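Plisteo Hearing Recorder for Courts and Tribunals

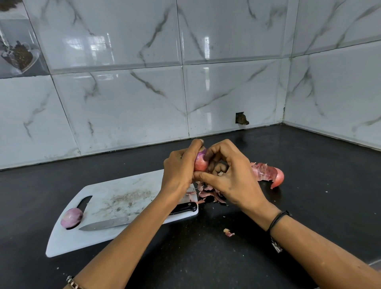
Dewanti Menon

31 July 2019

Plisteo is a portable recorder for public hearings, witness interviews and truth commission sessions. It was made for places where the courtroom is a school hall or a tent, and where the electricity goes off in the afternoon.

The unit takes up to 13 microphones. Each one is saved on its own track, so the voice of the interpreter never covers the voice of the witness. On battery it works for 51 hours. The internal disk keeps around 200 days of hearings in normal quality.

Protection of witnesses

A witness track can be closed with two keys, one for the judge and one for the registry. Both are needed to open it again. Voice change for the public gallery is done inside the unit, and the original voice stays on the closed track. Every time a file is opened or copied, the unit writes it in a log, which the defense can also ask to see.

In the case

Main unit, two batteries, charger, six table microphones, headset for the interpreter, printed manual in English and French. Additional microphones are ordered separately under number 215.

Please note that Plisteo does not make transcripts. For this work many of our customers use Rellau, and the files open there without conversion.

Orders and loan

Courts with a small budget can ask for a loan unit for one trial. The loan units are all reserved until the end of August. Write to Yoga Tjoa at the Skirnevholm office and tell him the country, the expected length of the trial and the number of languages. Repairs are also done in Skirnevholm.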